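Kilness Electronics Room: Bench Inspection Checklist
Nov 4, 2018. Bench 7, circuit board sorting

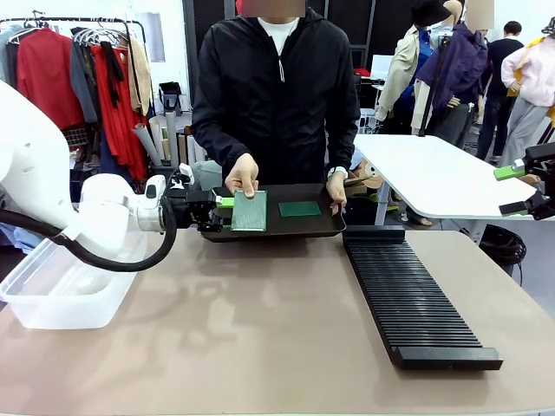 Fill in before stock is moved to the Hidon shelves.

Tabletop clear of scraps and solder bits: OK

Black tray, rim and corners: OK. No cracks.

Slotted rack: OK, but keep it back from the front edge. Check the slots for bent ridges.

Clear plastic container: OK. Needs a label.

Boards held by the edges: Reminder given. Fingers off the top face where possible.

Watches and jewellery off: NO. Same comment as August.

Loose cords and drawstrings tucked in: NO. Fix before next check.

Walkway to white table: OK

Recheck items marked NO.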